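We use cookies to keep this site running and to see what gets read. Accept | Manage settings

Open house at Barkgate: an afternoon of grippers, lids and one very slow arm

Went up to Drulville in July for the Barkgate open house. Notes typed on the train home, so bear with me.

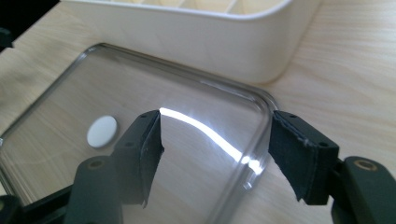

Is a hand-held gripper worth trying before you buy an arm?
For a small shop, I'd say it's the cheapest way to learn which of your parts are going to be trouble. An afternoon of picking things up with the fingers you plan to use tells you more than a spec sheet, and you don't need a cell, a fence or a controller to do it.

OK, the visit. Doors at 1 p.m., badge, coffee (weak), then straight into the back hall. No welcome speech, thank goodness. They had it split into stations and you could go round in any order. I started with hand-held because the line for the arms was already long.

Station was a wooden table, some household plastics, and a hand-held gripper with two black fingers, a foam or rubber pad on each tip. Pads had clearly seen some use, frayed at the edges. I liked that. Usually at these things everything is fresh out of the bag and you learn nothing about wear. Asked Efe Edet, who was running the table, how often they swap them. "When they start missing. Not when they look ugly." Fair enough, though I'd want a number for that if I was writing a maintenance plan.

The clear lid was the popular one. Flat on the table, rounded corners, a raised rim. You come in at a corner and try to get a pad either side of the rim. Easy by eye, sort of. I needed three goes. First time I pushed it along, second time I got it up and it twisted right out. The soft pads forgive a bad angle but they also let a thin part rotate, and I couldn't feel it going untill it went.

Then the other half of the problem, which is seeing it. Wood grain shows straight through the plastic and the overhead light puts a big white streak across it. Good luck to your camera. I asked about a polarizing filter, Efe said they'd tried one on a different job and it killed the glare but ate a lot of light, so they had to slow down. Didn't say how much. There's a white compartment tray on the same table and that was no trouble at all by comparison, nice solid walls, something to aim at.

Next, the arms. Two side by side doing the same pick and place with different grippers:

Akande two-finger, electric. Quiet. Force set from a little screen, 25 N on the day. Crushed one paper cup while I watched and then did fine with the rest after they turned it down.

Plestlow suction head. Fast on boxes, fast on flat stuff, useless on anything with a rim or a hole under the cup. They were upfront about it. Air line hisses the whole time, I would not want to sit next to it for a shift.

They quoted 1,000 cycles on the Akande before the first pad change and 800 on the Plestlow before new cups, in their own tests, on their own boxes. Take that as you like. I asked if any of those were clear parts and got a no.

If I had to pick for our packing bench, it'd be the Akande with softer pads. Suction only if we go all cardboard, and we won't.

Cameras were upstairs. Rushed this bit, sorry. Wrist mount versus overhead mount, same parts. Wrist gets you close and sees the rim when it matters, but the fingers fill up half the view and anything near them goes soft. Overhead sees the whole table and then loses the part the second the arm moves over it. The guy there wants both, of course he does, he sells both. One thing I wrote down and underlined: move the light before you change the camera. They had a desk lamp on a stand and shifting it a foot made more difference then swapping lenses.

Controllers, only caught the last 2 demos. Drag the arm by hand, press a button, it remembers. Worked well except when the next person bumped the table and all the points were off. No re-zero routine in the demo, or none that they showed. The slow arm from my title was here too, running in its safe mode, I think I could have packed the box, taped it and had lunch.

Practical stuff: parking is round the back and fills up early. Bring your own parts, they let you use them at the hand-held table and I wish I'd known. Ear plugs if you plan to hang around the suction. Sandwiches gone by 2:30.

Still waiting on the pad price list from them. Will add it here when it comes.

25 shares | 2 comments

Recent posts
Label printers, second round
What we got wrong with the conveyor guard
Bin sizes: a short rant
Notes from the Plestlow suction webinar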